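Minell Desk Top Board, Pale Beige

Sold by Potel — boards, legs and fittings for home desks

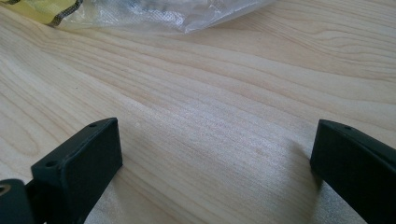 The Minell is a ready-made top for a sitting or standing desk. It comes pre-drilled for Gralance legs and fits most other two-post bases with the screws supplied.

Finish: matte
Maximum load: 40 kg, evenly spread
Screws: 12, in a bag taped to the underside
Corners: rounded

Wipe with a damp cloth and dry straight away. Don't use bleach or scouring pads. Hot mugs need a coaster — the finish will mark.

Grain and color vary from board to board. If you are buying two to sit side by side, put that in the order notes and Endang Lumenta in our warehouse will match them.

Unused boards can be returned within 14 days. Orders placed before noon on Friday ship the same day.

See also: Esfahani drawer unit, Gralance leg set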